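In praise of the small calculator

I have a soft spot for the pocket calculator, and it has got worse with age. Every September the shops in Cestport put out their bins of school things, and every September I stand over them like a child at a rock pool. I have a phone. The phone has a calculator in it. I still want a proper one with buttons, and I think you should want one too!

Part of it is touch. A button goes down and comes back up and your finger knows it happened. You can add up a long column while looking at the column, which you can't do on glass, where you have to keep glancing over to check that your thumb landed on the seven. My old maths teacher in Urton, Darius Jitaru, could do a whole page of market receipts without once looking at his right hand, chatting all the way through. We thought he was a wizard. He'd just had the same machine for years and it never moved its keys about on him.

And that is the other thing I love: it stays the same. I bought mine from the stationer's in Biwott, and in all the time I've owned it the plus sign has been exactly where I left it. It has never wanted a password. It has never shown me a message about my sister's holiday while I was halfway through the gas bill (my phone does this constantly, and then I've lost my place, and then I've somehow been looking at kitchens for half an hour). You pick it up, you do your sum, you put it down and you're finished. I find that wonderfully restful.

People tell me it's daft to keep a separate object for a job the phone does for nothing. I do see the argument. Drawers are full enough. But we don't talk this way about other tools. Plenty of us own a bread knife as well as a penknife, and I've never heard anyone say the penknife has made the bread knife pointless. A thing built for one job is nearly always nicer to use for that job, and if you do the job often, nicer matters a great deal.

I'd go further and say it changes the way you think about the numbers. When I do the accounts for our allotment society at Curnness I write each figure down in pencil, key it in, and write the answer underneath. It's slow, gloriously slow, and I notice things. Last year's total for the water came out at 1216 pounds and I knew straight away it was wrong, the way you know a step is missing in the dark. On a spreadsheet I'd have nodded and carried on. I'd put the 5 pound hose fitting in twice, among other crimes, and it took me a whole evening and a pot of tea to put right, and I enjoyed every minute of it.

I'm not against spreadsheets, by the way. My daughter runs her entire business on one and it's a marvel, all those little boxes talking to each other. For 40 rows or more I'd probably give in and ask her. It's the everyday sums I'm pleading for. Splitting a bill, working out how much paint the landing wants, seeing if the big box of washing powder is really cheaper than two small ones (it often isn't, do check).

There's a pleasure in a little keypad sitting by itself on a table, too. It looks ready. The rows are plain, the buttons are a decent size, and you can tell at a glance what it wants from you, which is a poke with a finger.
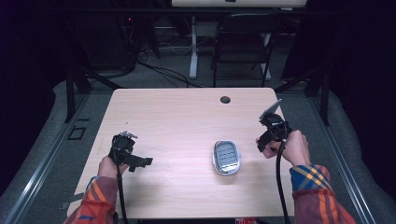 Neat rows of pale blue-grey buttons on a pale wooden tabletop.

So much of what we buy now hides its workings behind a smooth black face, and you have to be taught where to press. Old remotes, door entry pads, the chunky telephones we had in the hall, they all put their cards on the table. My mother could work any of them with her reading glasses on top of her head.

If you've got a calculator at the back of a drawer, dig it out this week. Put it by the kettle, or wherever you open the post. Give it nearly a month before you decide I'm being silly. And if you haven't got one, the bins in Cestport are full again, and I'll be the woman at the far end trying all the buttons.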